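Sorting loose cards with a divided wooden box

In my home we collect many small cards. Recipe cards, playing cards from old decks, greeting cards, the little patterned ones that come with tea from Folora. For a long time they all lived in one drawer, and every time I wanted one I took out everything. Now I use an open box with compartments, and the job takes me 40 minutes in the evening, two times in a year.

Prepare the place first

Choose a table with good light, near a window if you can. Take away cups and anything with crumbs. If your table was just oiled, wait until the next day, because paper drinks oil very fast and the spot stays forever. I made this mistake with a postcard from Guvcombe and it is still yellow in one corner.

Things that should not catch dust can stay under clear plastic wrap while you work. Old wrap from a delivery is fine for this. Don't pull it tight, just lay it over and let it make its folds.
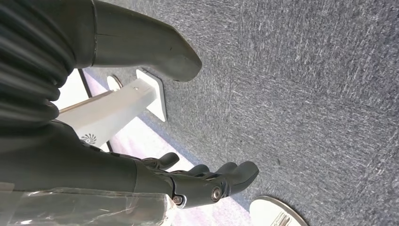
Clear plastic wrap, with its wrinkles, is good enough as a cover.

Lay out before you put in

Please do not go directly from the pile to the box. I put some cards on the table first, in a line near the edge on the left, with space between them. Then each card can be picked up by its side and you don't scratch the face with your nails. If a card sticks to the wood, slide it slowly to the edge and take it from under.

Glasses for reading you can fold and leave on the far side of the table, away from your elbow. A laptop is better on another desk. I keep my list open there, but the sorting table is only for sorting.

The box

Thin plywood is enough, cards are not heavy. Mine has partitions inside and no lid. Before the first use I rub all the inner edges with fine sandpaper, 2 or 3 passes, and wipe with a dry cloth. A little white paper in the compartment helps also. The cards show better against it, and when it gets dirty you change only the paper.

Standing or lying is a question of taste. Standing cards are easier to look through, lying cards don't bend. For thick card I use standing. For old and soft card I always use lying, and not more than 12 in one compartment.
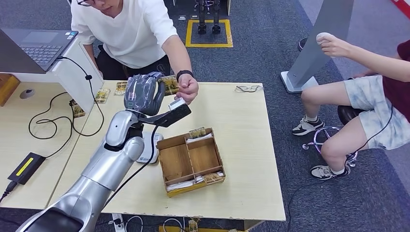
Patterned cards on the table and in the box, with white paper in the compartments.

When two are working

It goes faster with a helper, but agree first who does what. One is giving and the other is putting in. Give the card by the short side, and let go only when the other holds it well. If both reach into the box at the same time, the partitions get pushed and thin ones can crack. A wristwatch with a rough strap can also scratch a shiny card, so take it off if your cards are valuable.

How many is too many

When I had 100 cards in one box, I stopped using it, it was again like the drawer. Now I start a second box and write on the side with pencil. Pencil you can erase when the contents change. For labels, the small paper ones from Eberhard come off cleanly, but wait not longer than one summer.

Keep the box away from the stove and from the bathroom wall. In August I leave it in the hallway, where it is cool.

Contact: Illus Home Notes | © Illus | Back to top
Shares 12 | Comments 2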